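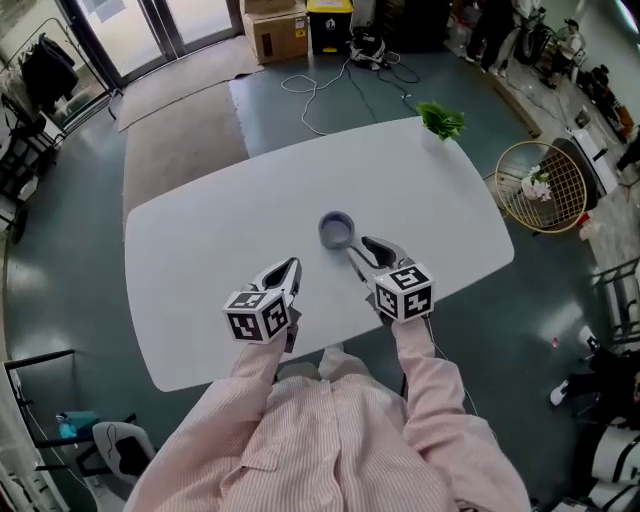 Santino Olivares says the marker tracking in Jikon is fine and it's the time sync that will eat your week. I'd put it the other way round, but read on, he's been at it longer than me.

Jikon is tooling for hand-held gripper data. Takes the video, finds the cube markers, solves for where each gripper was, spits out trajectories you can train on. Been using it since November, both hands, mostly tabletop stuff with a cup. Replaces our old pile of scripts (the Lekdale converter, if anyone remembers that).

Install was quick. Docs are thin. The config file wants the cube size in meters and does not complain if you type millimeters, it just gives you a gripper out past the parking lot. Lost a morning.

Pose solving is the good part. Steady when the cubes face the camera, decent at an angle. When a marker drops out it bridges the gap and flags the frames, so you can throw them away later. I throw most of them away.

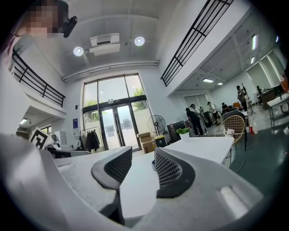 Does it need a GPU? Only for the optional cup and object masks, the marker solve runs fine on a plain laptop.

Left/right matching is where I got annoyed. Cross your hands and version 2 will sometimes swap the IDs halfway thru an episode. There's a "lock hands" setting which fixes it, off by default. Why off. Turn it on before anything else.

Viewer is great tho. Scrub the timeline, all the views move together, bad stretches show up in red. Found 9 broken episodes before lunch that the old scripts had waved right through.

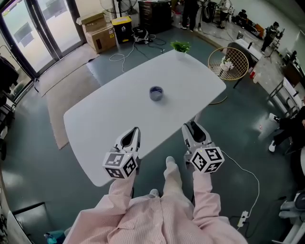 It does get slow on long sessions. Past 800 episodes the list takes forever to load and the search box freezes. I split mine into folders now, clunky but ok. Export to the Falcão planner format works, export to Sunby dropped my gripper widths untill I updated.

Would I pay for it again, yeah. Fix the units thing and the defualt and it's an easy pick.

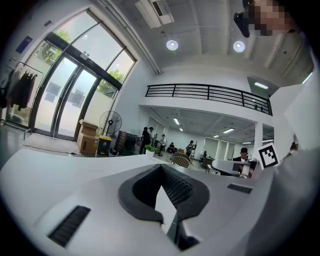
Santino Olivares

Adding my bit as promised. Check your clock offset per device, every session, don't trust the saved one. Mine drifted and the policy learned to close late. Jikon has an offset plot under Tools, takes a minute to look at.

480 shares
2 comments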